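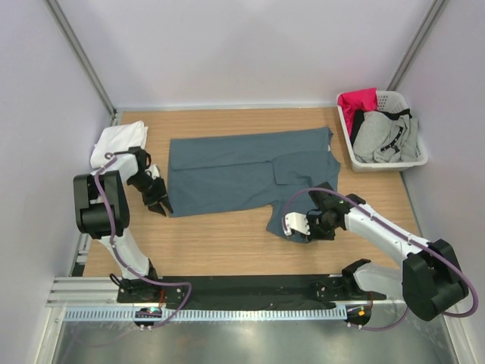 Gilmartin Wash & Fold – Frequently Asked Questions

Last updated 28/03/2026

Ordering

How do I place my first order?
Create an account on our website or call the shop. You will need an address, a phone number and a card. Once the account is open, you can book a pickup or drop your bag off at the counter.

Is there a minimum order?
The minimum for pickup and delivery is 4 pounds. There is no minimum at the counter, but we charge for at least one pound.

How is my order weighed?
We weigh everything dry, before washing, and send you the weight by text. The bag is not included. If the number looks wrong to you, reply before we start the wash and we will weigh it again.

Do I have to sort my clothes?
No. We separate lights and darks ourselves. If you want something washed alone, put it in its own bag with a note on it.

Washing and drying

What detergent do you use?
Our standard detergent is unscented. A scented one is available at no extra cost, and you can switch in your account settings. You may also send your own, as long as it is in a closed bottle with your name on it.

Can I ask for certain items to be hung to dry?
Yes. Put them in the mesh bag we give you with your first order. Anything in the mesh bag is washed cold and hung up. This adds a day to the order.

Will you remove stains?
We treat stains we notice, and we treat any you point out. Some will not come out – old grease and hair dye are the usual ones. We do not charge extra for trying.

What can't you wash?
Leather, suede, fur, anything soaked in gasoline or paint thinner, and anything marked dry clean only. These are returned unwashed with a tag.

How are clothes returned?
T-shirts, pants and towels are folded. Underwear is stacked flat and socks are paired. Dress shirts can be put on hangers if you ask when you book.

Pickup and delivery

When will I get my order back?
Orders picked up before noon come back the next working day. Orders picked up later take one day more. Comforters and pillows always take the longer time.

Do I have to be home?
No. Leave the bag where you told us it would be, and the driver will leave the clean one in the same place. If your building has a front desk, add its hours to your delivery notes.

Are you open on holidays?
We close for the first full week of July every year. Bags left at the counter before then can be collected when we reopen.

Payment and problems

When is my card charged?
After the order is weighed. The text with your weight also shows the price.

Something is missing. What should I do?
Tell us within a week. Single socks often turn up in the lint trap or in the next load, so we check there first. Found items are kept for 4 weeks.

What if something is damaged?
Keep the item and do not wash it again. Bring it in, or send a photo of the damage and of the care label. Claims are handled by Edeltraud Böttcher in the office, and she replies by the end of the next working day.

Can I cancel?
Yes, at no charge, until the driver has collected your bag.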